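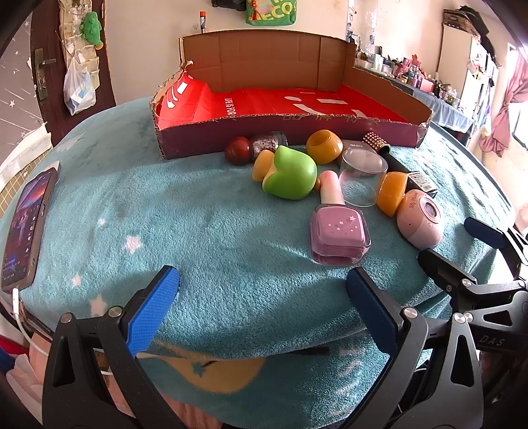
Section 4: Setting Up Your Drotesero Shelf Label Printer

Read this section before plugging anything in. We know you won't, so the part about the paper roll is repeated near the end, where most people first open the manual.

4.1 Before you start

The Drotesero prints small stick-on labels for jars, folders, cables, spare keys and anything else in the house that has lost its name. It needs a flat surface, a wall outlet within reach of the cord, and a person willing to decide what things are called. That last item is not included.

Check that you have the printer, the power cord, one starter roll of labels and the cleaning card. The starter roll holds 100 labels. The replacement rolls hold 536, and they fit the same way.

NOTE: The cleaning card looks a lot like packing material. Please look through what you threw away.

4.2 Loading the roll

1. Leave the printer unplugged.
2. Press both side tabs and lift the lid until it clicks. If it doesn't click, it will close on your knuckles at step 5.
3. Peel the tape off the starter roll. Take off all of it, including the little piece that stays behind to ruin your first label.
4. Set the roll in the tray with the loose end coming off the bottom, toward the front slot. Labels face up.
5. Pull the loose end through the slot until one full label sticks out.
6. Close the lid with a press on each side. A press in the middle closes one side and gives you the impression of having closed both.

CAUTION: The cutting bar inside the front slot is sharp. Keep fingers away from it, and keep children away from the whole business until the lid is shut.

4.3 First power-up

1. Plug the cord into the back of the printer, then into the wall.
2. Hold the power button until the light turns white. The printer will grind for a few seconds. It is measuring the labels and sounds unhappy about the results.
3. When the light turns green, tap the feed button once. One blank label should come out and stop at the cutting bar.
4. If three or four blank labels come out, let it finish. It has lost its place and is looking for it. Tap feed again.
5. If the light blinks orange, the lid is open on one side. See step 6 above, which you skimmed.

4.4 Connecting your phone

1. Turn on Bluetooth on the phone.
2. Open the Tran app and choose Add Printer.
3. Pick the printer whose last digits match the sticker on its underside. In an apartment building you may see a neighbor's printer in the list. Resist.
4. Type the code on the sticker. Capital letters matter. The letter O is never used in these codes, so anything round is a zero.
5. Print the test label. It says TEST LABEL, and you may stick it on something if you like, though you will regret it by fall.

NOTE: The app asks for your location, your contacts and permission to send you news. The printer works fine if you refuse all three.

4.5 Making a label you can read later

The app offers 17 typefaces. Use the first one. The others were added at the request of customers, and it was mostly the same customers who wrote back about not being able to read their spice jars.

Text size 16 suits jars and folders. For cables, choose Flag in the layout menu, which leaves a blank strip in the middle to wrap around the cord. Press the two ends together and line them up on the first try. The glue does not give second chances.

For the freezer, use the Tridholm cold-grade roll. Standard labels let go in the cold and collect at the bottom of the drawer, so that you own several unmarked bags and a small pile of accurate information.

Wipe the surface before you stick anything to it. Rub the label down with a thumbnail from the center out, and leave it alone overnight before washing. Labels are safe in warm soapy water. They are not safe in the dishwasher, whatever the Drotesero box sold before May may have claimed.

4.6 If something goes wrong

Labels come out blank: the roll is upside down. Go back to 4.2, step 4.

Print is faint on one side: run the cleaning card through twice, shiny side down, using the feed button.

Label jams at the slot: unplug the printer, open the lid, and pull the roll backward. Do not pull from the front, and do not use a butter knife. Helmi Laitinen in our repair shop keeps a drawer of the butter knives that arrive inside printers, and they are available for collection.

Phone can't find the printer: turn the printer off, count to ten, turn it on. If that fails, delete the printer from the app and repeat 4.4.

Everything is labeled and someone in the house still asks where the scissors are: outside the scope of this manual.

For parts and rolls, write to the Potham service desk and include the number from the sticker underneath. Please take the roll out before turning the printer over to read it.

Section revised Tuesday, June 30, 2026. Section 5 covers borders and symbols.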